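The teaching programme at Ploston entered its second stage in July, and I have been asked several times what a working day on it involves. I am setting down a longer account here, on my own site, as the internal reports are necessarily brief and leave out most of what I find worth recording.

The purpose of the programme is to show a two-armed robot a set of ordinary handling tasks by remote control. The operator holds a pair of hand controllers, and the arms follow. Everything the arms do is recorded, together with the views from the cameras, and the recordings are later used to train the software that will attempt the same tasks unassisted. The arms are operated under the Zener procedure, which was adopted before I joined and which I have come to respect. The storage and labelling of recordings is handled through a system called Nistor. I will say more about Nistor below.

## The stool

The present task set concerns light household furniture. The principal item is a plastic stool, and the target for the set is 200 accepted demonstrations. An accepted demonstration is one in which the operator makes no correction that a reviewer would judge to be accidental. Deliberate corrections are kept. This rule was the subject of considerable discussion at the outset, and I favoured it, as a robot that has only been shown perfect movements has no guidance when it begins to go wrong.

A stool presents more difficulty than its appearance suggests. It is light, so a small push from one arm moves the whole object away from the other. It has a broad seat and long legs, and the operator must decide early which part each gripper is responsible for. In my own sessions I settle this before the recording begins and say it aloud, which I recommend to anyone new to the work.

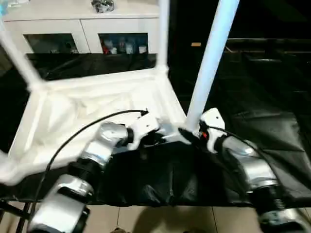
*Both grippers at the tipped stool, one at the underside and one at a leg.*

The left gripper in this arrangement works close to the point where the rim meets the base of a leg. It is a sound place to apply pressure, but it requires patience. The operator feels nothing through the controllers and must judge contact by eye alone. During my first week I pressed too hard as a matter of habit, and my supervisor's notes on those recordings were short and fair.

I have also learned to pay attention to the cable on each arm. A cable that follows the arm comfortably in one posture may pull in another. The Zener procedure calls for both arms to be moved slowly through their full range before the first recording of the day, and I now do this without consulting the sheet.

## Pace and length of sessions

Each operator completes no more than 7 sessions in a day. I was inclined to regard this limit as cautious when I began. I no longer do. The quality of movement declines well before the operator notices any tiredness, and it is apparent in the recordings when they are played back the following morning. The approach to the object becomes less direct, and the grippers pause where there is no need to pause.

The sessions I record before 10 in the morning are consistently my best. A colleague on the later roster reports the reverse, so I draw no general conclusion from it.

## Views from the wrist

In addition to the view from the head, each recording includes the view from a small camera at the wrist. Operators are taught to rely on the head view for movement across the workspace and to turn to the wrist view once the gripper is near its object. I found this change of attention the hardest part of the training. The wrist view is close and often crowded with the parts of the gripper itself, and very little of the surroundings can be seen in it. 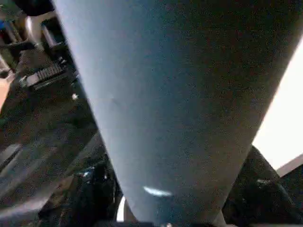
*Wrist view, with a tapered gray-blue object between the dark fingers.*

With practice, the position of the two fingers on either side of an object becomes the most useful information available. I look for the gap on each side and try to keep the two alike until I am ready to close. A rounded surface makes this harder to judge, particularly where one side is in light and the other in shade.

Reviewers give the wrist view considerable weight. A grasp that appears satisfactory from the head may be shown from the wrist to be well off centre, and such a recording is returned with a comment.

## Nistor, and the matter of labels

Nistor requires a label for each stage of a demonstration: approach, contact, movement and release. The labels are entered by the operator on the same day. I have put it to the programme office that contact should be divided in two, so that first touch and firm hold are recorded separately. The proposal is under consideration – I understand that it would mean relabelling a good deal of earlier work, including the whole of the Pokis set, and I do not expect a quick answer.

In the meantime I have been noting first touch in the comments field. Other operators who wish to do the same should use the wording "first touch" exactly, in lower case, so that the entries can be found by search at a later date.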